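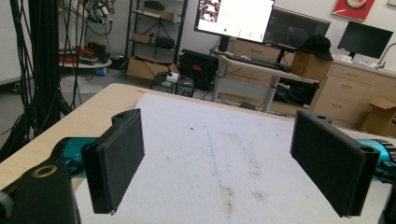 Hats, belts, straps – quick answers

Where do I fold and sort things?
Any flat table. Put a white foam board or sheet down first, so small stuff doesn't slide. Smudges on the board are fine, lint on the board is not. Wipe it.

My bucket hat is all creases. Ruined?
Probably not. Soft brims take a fold and give it back. Push the crown out from inside with your fist, smooth the brim, leave it flat overnight. No iron on suedey fabric, pls.
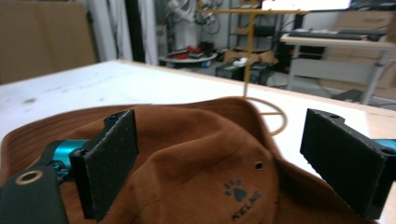 Brown KELME bucket hat, creased

Can I stack hats?
Yes, up to 5. Biggest brim at the botom. Caps go in their own pile.

What about the eyelets?
Leave them alone. Dry cloth if dusty.

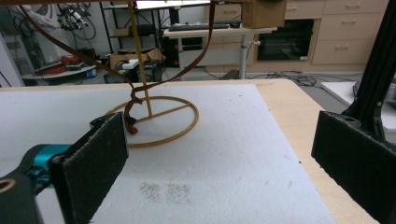

Salim Mwaipopo

How do I store a leather strap?
Hang it, or loop it loose around a stand. A thin rod on a ring base works fine – the mustard-yellow kind is easy to spot on a busy desk. No tight knots. Tight knots leave marks.

Does the stand need to be heavy?
No. Wide base matters more. Keep it off the table edge tho.

Which hooks do you use?
Dultari, the 39 mm ones. Clornari fit too but the scews are short.

How often to sort?
Twice a year. I do mine in June, takes almost 7 hours with belts.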